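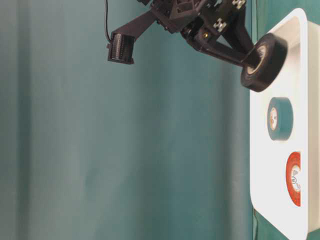 Black tape and the white tray

Re: [bookrepair] Hinge tape on cloth spines

On the list, a member wrote:

> I have a run of cloth-bound field guides, all with the same problem.
> The front hinge has split and the text block is hanging by the mull.
> I was going to put black cloth tape down the outside of the spine and
> be done with it. Is there any reason not to? They are reading copies
> and will go back on an open shelf. Also, does anyone still use the
> Kaufmann paste, or has everybody moved to PVA?

Tape on the outside will hold for a while. I did the same thing to a shelf of school atlases and had to take most of it off again. The adhesive creeps out at the edges in a warm room and the books stick to their neighbors. When you peel it, the color comes off the cloth with it.

If the mull is still sound, I would leave the outside alone and work from the inside. Open the board flat on a block so the hinge isn't strained. Lift the pastedown about half an inch with a thin knife, going slowly near the head and tail. Brush a little adhesive into the gap, lay in a strip of Japanese paper or thin cotton, and put the pastedown back. Wax paper on both sides of the joint, then a board and a weight overnight. I use an old flatiron.

If the mull has gone, the text block has to come out of the case and get a new lining. It's a longer job but not a hard one. Measure the spine before you clean it, and again after, as the old glue can add more than you'd think.

On the paste: I have used both. Kaufmann is slower and gives you up to 30 minutes to move things around, which I like for pastedowns. It doesn't keep once it's mixed. PVA grabs fast and stays flexible, and for a reading copy that matters more to me than being able to reverse it. For anything you might want to undo later, use the paste. Some people mix the two. I never got a steady result that way.

For cloth I buy from Fellora. The Sekum cloth is cheaper but the last roll I had frayed badly when cut on the narrow side. Tumar used to sell a black that matched old library buckram very well, and I haven't seen it listed since the spring. If anyone has a source, please post it.

One more thing about field guides. Many of them have coated plates tipped in, and those will block together if they get damp. Interleave them before you bring any paste near the book. I lost 2 plates in a bird guide that way, and it was a 349-page book with no cheap replacement.

The supply sheet in the files section was updated in September. The notes on hinges start at item 182.

Bookrepair list | Contact the list owner | Copyright remains with individual posters | Back to top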